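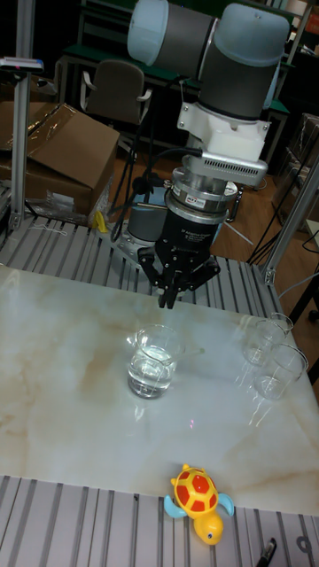 Als Mieczysław Piątek an jenem Freitag den Vorführraum des Kinos in Arnach aufschloss, roch es darin wie immer nach warmem Staub und ein wenig nach dem Pfefferminztee, den er seit Jahren aus derselben verbeulten Thermoskanne trank, und er blieb, wie er es sich angewöhnt hatte, einen Augenblick in der Tür stehen, ehe er das Licht anmachte. Es war August, draußen hing die Hitze noch über dem Marktplatz, und unten im Foyer stritt sich die Wasilewska mit dem Getränkelieferanten, was man durch zwei Türen und eine Treppe hindurch hervorragend hören konnte.

Die Wasilewska war die Besitzerin, und obwohl sie einen Vornamen besaß, benutzte ihn in Arnach kein Mensch. Sie hatte das Kino von ihrem Onkel geerbt, mitsamt 120 Klappsitzen, einem undichten Dach und dem Vorführer, und mit allen dreien hatte sie sich im Lauf der Zeit arrangiert. »Piątek«, rief sie jetzt die Treppe hinauf, »ist der Film da?«

Der Film war da. Er lag in drei Blechbüchsen auf dem Tisch, und er hieß »Wolldale«, und das war nun allerdings eine Geschichte, für die man ein wenig ausholen muss.

»Wolldale« war ein Liebesfilm, gedreht in einem englischen Tal, das es auf keiner Landkarte gab, von einem Regisseur, der danach nie wieder etwas gedreht hatte. Eine junge Frau kommt mit dem Zug an, um die Schafe ihrer verstorbenen Tante zu verkaufen, und dann verkauft sie sie nicht. Viel mehr passiert eigentlich nicht. Es regnet oft. Es gibt einen Tierarzt, der zu viel redet, und eine lange Szene in einer Küche, in der zwei Menschen Kartoffeln schälen und sich dabei so gründlich missverstehen, dass man als Zuschauer am liebsten aufgestanden wäre und ihnen das Messer aus der Hand genommen hätte. Piątek hatte den Film als junger Mann gezeigt, eine Woche lang, jeden Abend, vor beinahe leerem Saal, und am letzten Abend hatte in der fünften Reihe eine Frau gesessen, die am Ende so laut lachte, obwohl es da gar nichts zu lachen gab, dass er hinuntergegangen war, um nachzusehen, wer das sei.

Sie hieß Hedwig. Sie waren lange verheiratet gewesen, und warum sie gelacht hatte, das hatte sie ihm nie verraten. »Schau halt richtig hin«, hatte sie immer gesagt, und dann hatte sie sich wieder ihrem Kreuzworträtsel zugewandt.

Im Frühjahr nach ihrem Tod hatte er angefangen, nach einer Kopie zu suchen. Der Verleih von damals, eine Firma namens Vurix, war längst aufgelöst, und es brauchte viele Briefe und ein sehr teures Telefonat, bis sich ein Sammler fand, der die drei Büchsen in seinem Keller hatte und 350 Euro dafür haben wollte. Piątek hätte auch das Doppelte gezahlt, aber das hatte er dem Mann wohlweislich nicht gesagt.

»Wer soll sich denn das anschauen?«, fragte die Wasilewska, die nun doch heraufgekommen war und schnaufend am Türrahmen lehnte. Sie fragte es nicht unfreundlich.

»Ich«, sagte Piątek.

»Na gut«, sagte sie. »Dann sind wir zwei.«

Am Ende waren es 20 Leute, denn so etwas spricht sich in Arnach herum, auch wenn man kein Plakat aufhängt. Die Apothekerin kam und brachte ihre Schwester mit, der Getränkelieferant war einfach geblieben, und in der letzten Reihe saßen ein paar Jugendliche, die vermutlich nur wegen der kühlen Luft hereingekommen waren und die sich dann, zu Piąteks Verwunderung, recht anständig benahmen. Er legte die erste Rolle ein, ganz langsam, und seine Finger wussten noch alles, die Schlaufe oben, die Schlaufe unten, den kleinen Druck mit dem Daumen, bevor man die Klappe schließt. Um acht Uhr ging das Licht aus.

Er schaute durch das kleine Fenster. Die junge Frau kam mit dem Zug an. Es regnete. Der Tierarzt redete, und die Apothekerin kicherte an einer Stelle, an der auch Hedwig gekichert haben könnte, genau wusste er es nicht mehr. Bei den Kartoffeln wurde es sehr still im Saal. Piątek vergaß seinen Tee.

Und dann kam das Ende: der Bahnsteig, der Abschied, der keiner wird, die beiden Gesichter ganz nah, die Musik, die für seinen Geschmack immer schon ein bisschen zu dick aufgetragen gewesen war. Er hatte an dieser Stelle früher stets auf die Gesichter geschaut, wie jeder vernünftige Mensch. Diesmal schaute er, weil sie es ihm oft genug gesagt hatte, daran vorbei. Und da stand, hinten links neben dem Fahrkartenhäuschen, ein Schaf und fraß mit großer Ruhe den Fahrplan.

Er lachte so laut, dass sich unten die halbe fünfte Reihe nach ihm umdrehte.

»Piątek?«, rief die Wasilewska aus dem Dunkeln. »Ist was kaputt?«

»Nein, nein«, rief er zurück und wischte sich mit dem Ärmel über die Augen. »Schaut nur weiter, ich komme gleich runter.«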